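Open day at Clukari, Rardale, 23rd November. Doors at 11, queue already past the bike racks. Usa Yimyam on the desk handing out stickers, 34 of us in the first group, no coffee till the second colour-coded corridor.

Freya Clegg runs the demo bench and talks fast. Soft things are the hard part, she says. A box keeps its shape, a plush doesnt.
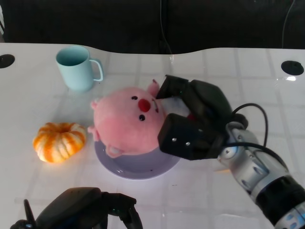
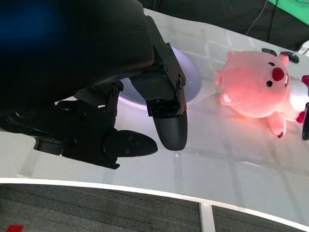 Grippers and a pink plush toy at the demo table.

Kids three deep by now, one wanting to know if it does dishes. Not yet, says Freya. Then upstairs for teh talk by Samran Srisuk. Next open day is in May, bookings through the Rardale centre.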